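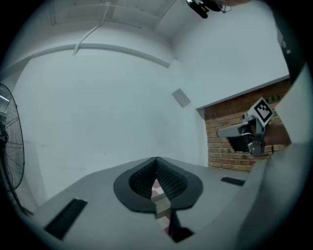 Brurkwood Studio — Room Safety Check, with Comments
Form 3092
Period covered: June

Thanks for reading this one through to the bottom, I know it runs longer than the last. Marks are OK, WATCH (fine for now, look again next time) or FIX. Where I've rambled on after the mark, it's meant kindly, and it's mostly so the next person with the clipboard can see what I was thinking.

CEILING AND OVERHEAD

1. Ceiling beams and the white pipe — OK
No staining or flaking that I could find from the floor. I stood under the bend in the pipe for a good while with a torch and was quite pleased with it. I haven't been up a ladder, so please don't take this as word on the top side.

2. Hanging cable off the pipe — WATCH
The thin white cable still dangles and curls at its end. It was on the previous sheet too. I'd love to see it clipped back along the pipe, and in the meantime please don't hang anything from it, however light and however tempting.

3. Pendant lamps — OK
The cluster further back in the room. The cords and fittings looked sound to me. A dusting of the shades wouldn't go astray, but I've marked that under housekeeping and not here, so it doesn't get muddled with the electrical side of things.

4. Anything mounted overhead — OK
Brackets checked by eye only. If you move one, tell the office, as the ceiling plan is out of date already and I'd rather it didn't get any worse.

WALLS

5. White walls and the little grey panel — OK
The panel sits where it always has. Give it a gentle press with a flat hand when you do your own round.

6. Brick section and the ledge — WATCH
The brick itself is lovely and I won't hear a word against it. One stretch of mortar gave me a bit of grit on the fingertip when I ran my hand down, so I've pencilled it in for another look. Keep the ledge along the top clear of cups, please!

TABLE AND FLOOR

7. Checkered cloth — WATCH
Check that the cloth lies flat and square before anyone starts, and that the corners aren't hanging low enough to catch a knee or a bag strap. It's a cheerful thing, all that pink and white, and it would be a shame to lose it over something as silly as a trailing corner. Smooth out any rucks from the middle outwards.

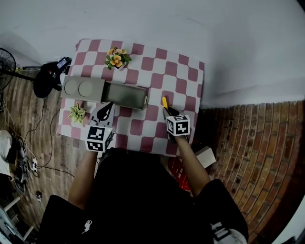 8. Drawer box — WATCH
Slide the tray fully home when you've finished with it. Left partly out it can be knocked with an elbow, and the cardboard won't put up with much of that. I've asked for a spare through Rojanasak, who do our stationery order, though they did warn me it may be a different colour.

9. Artificial plants — OK
Both the one with the yellow-orange flowers and the pale green pointy one. Make sure the pots stand level, and bring them in a little if they've crept towards the edge. They don't need watering (it's happened, bless whoever it was).

10. Fan — FIX
The fan itself I'm happy with, grille and all. What I'd like sorted is the test tag, which I couldn't read, and Plorkar are the people to ring. Please also keep the pole base out of the path people take around that side of the table.

11. Device with the small screen, on the round stand — OK
Stand gave no wobble. Leave it some breathing space behind the table and don't drape jackets over it.

12. Floor — OK
Swept, no lifted boards under the foot. About 100 centimetres of clear walking space is what we aim for beside the table, and I'd call that met on the day, though chairs do have a habit of drifting.

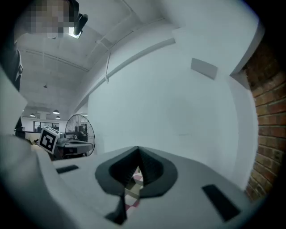 HOUSEKEEPING AND LIGHTING

13. Ceiling light — OK
Bright and steady, no buzz. There are 2 spare tubes in the Bultden cupboard, if you can get the door open. The door has its own form.

14. Dusting — WATCH
Lamp shades, the ledge, the top of the pipe where it can be reached safely. Soft brush, lamps switched off beforehand.

15. Exit path — OK
Walked it both ways in the afternoon, no bags.

CARRIED OVER TO NEXT CHECK
Cable at item 2, mortar at item 6, fan tag at item 10. If you get to any of these before I do, just write it in the margin and initial it — colour of pen doesn't matter.

This website uses cookies to give you a better browsing experience. By continuing, you agree to our use of cookies. Accept | Manage preferences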